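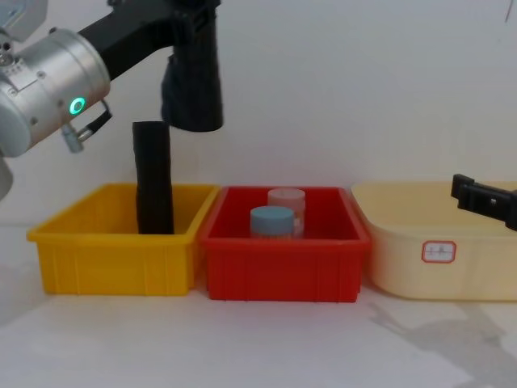 Three containers in a row, with the arm over them.

Matico Meveo stadium seat review: a full season on cold concrete

I have sat on a lot of bad seats in my life and most of them were at Lomthorpe. The main stand there is bare concrete steps with numbers painted on them, and the numbers are so close together that whoever measured it up must have had very narrow hips. I love the place. My lower back doesn't, and by the end of last season I was standing for most of the second half and annoying everybody behind me.

So I bought the Matico Meveo, a folding seat with a proper back on it, and I've now taken it to every home game and a good handful of away ones. I'm really, really happy with it. A few grumbles further down.

What you get is a padded base and a padded backrest joined by a metal hinge on each side, with a carry strap and a flat pocket behind. No legs, so it goes straight onto a bench or a concrete step. Mine weighs 819 grams on the kitchen scales with the strap on, and you do notice how light it is on the walk from the car park. It comes in navy, maroon and a grey they call storm. I went with maroon, near enough to our club colours that I've had compliments.

I paid $50 for it at Conneely, down from a fair bit more, and I'd have paid the full price if I'd known.

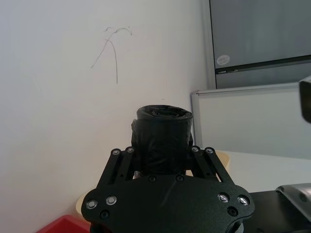 4 min read

The first thing I look for in one of these is the hinge, having killed two cheaper seats that way. The old ones were a bit of plastic with teeth in it, and once a tooth went you were lying in the lap of the family behind. The Meveo clicks through six positions and stays where you put it. I'm not a small bloke, and I lean back hard when we concede, which was often this year. Still no play in it at all.

Padding is firm. If you try it in the shop for ten seconds you might think it's too firm, and I did, and then I sat on it through extra time and penalties in the cup and got up like a normal person! The soft ones feel lovely in the warm-up and by halftime you can feel every pebble in the concrete. Cold doesn't come through either. I wore the same jeans I always wear to the July night games and for once I could feel my legs at the end.

Rain is where it gets a bit more mixed. The underside is a rubbery fabric that doesn't soak anything up, and you can drop it straight onto a wet step. The top side is a normal woven cover, and if you stand up for a corner in a downpour you'll be sitting back down on a sponge. I flip the back down flat over the base every time I get up now. It's become a habit, and the people in my row have started doing it for me when I go for chips – lovely of them.

Will your ground let it in? Worth checking. Lomthorpe doesn't care what you bring as long as it isn't glass. One away ground made me open it up at the gate and then waved me through, and another has a rule about seats with metal frames, so it went back to the car and I spent that afternoon on a folded jumper. At a little club game with a crowd of 200 there's space for anything. At our biggest day of the year, 1112 through the gate, I had to bring the back fairly upright so the person behind had somewhere to put their knees. Be decent about that. The seat itself is a touch wider than the painted spaces, and if both your neighbours are big units you'll all be getting friendly.

Other grumbles. The strap is too short to go across my chest with a winter coat on, so it hangs off one shoulder and slides. The pocket on the back will take a program and a thin pair of gloves, but a water bottle makes it bulge into the row behind. And the club badge patch they include in the box is just a blank felt square with iron-on backing, which seems an odd thing to put in. Mine's in a drawer.

Cleaning is easy. Tomato sauce came off with a damp cloth and some dish soap. Mud I let dry and then brush off on the back step. The cover doesn't unzip, so don't go planning to put it through the wash.

One wish for the next version would be a wider model, even at a few dollars more. I'd also take a longer strap over the felt square any day.

I've since bought a second one for my daughter, in navy. She says mine is comfier. They're the same seat, but she's taken the maroon one anyway and I've got hers for the pre-season games.

Rating: 4.5 out of 5

Good for: concrete terraces, timber benches, long afternoons with juniors on first and seniors after
Less good for: tight rows, heavy rain if you stand up a lot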